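Using the ground-floor hall: questions and answers

These are the questions that come up most often at the Posa building. If yours isn't here, write to Atieno Owino at the front desk, or ask when you pick up your key.

How do I book the hall?

Bookings are made through the desk, in person or by email. You need to give your name, the hours you want and what you plan to do. The hall can be booked between 8 am and 9.30 pm. We hold a request for two working days and then release it if the form hasn't come back.

How many people can use it?

The limit for the ground floor is 94. The mezzanine has its own limit of 17, and it is not included in a hall booking. Ask for it separately if you need it.

Can I control the lights myself?

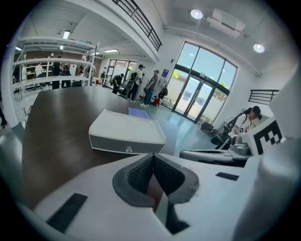

Lighting is worked from the panel by the main door, and anyone with a key may use it. There are two main circuits. One runs the round recessed lights in the white ceiling of the open part of the room, and the other runs the rectangular fittings under the mezzanine. They can be on together or separately. The dimmer only affects the first circuit. Please switch both off when you leave, even if another group is due in later.

What furniture is provided?

Tables and chairs are included in the price. You can move them, but put them back along the wall when you finish. Please lift them, as dragged legs mark the floor. The folding tables are kept in the store and Dardo Núñez can let you in. Cushions and tablecloths are not provided.

Do I need to protect the tabletops?

Yes, if you are using paint, glue, hot drinks or anything with a rough base. A thin pad or a folded cloth is enough. Wipe the tops with a damp cloth afterwards and dry them. Do not use spray polish. The last refinishing cost us 863 and we would like it to last.

Can we sit or work on the floor?

You can. Bring mats if you have them, and lay them flat so the corners don't lift. The floor is glossy and can be slippery in socks, so we ask for indoor shoes or bare feet. No tape on the floor, including masking tape.
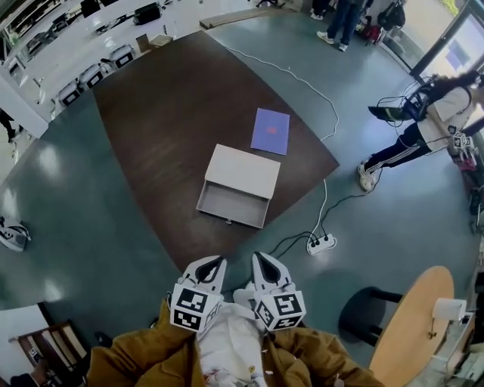

Outdoor shoes are fine if they are clean. In wet weather, use the racks in the entrance.

Is there enough power for our equipment?

For most groups, yes. The sockets are along the walls, so bring an extension lead if you are working in the middle. Run cables round the outside of the area you are using where you can. Do not plug one extension into another. Heaters and kettles must go straight into a wall socket.

Can I leave things overnight?

Small items can go in a locker. Boxes must be closed and labelled with your name and a phone number. Anything left out is moved to the store and kept until the end of the month.

What does a deposit cover?

The deposit is 148 and covers keys, cleaning and damage. Fabrice Poulain checks the room after each booking, and refunds are made to the card you paid with.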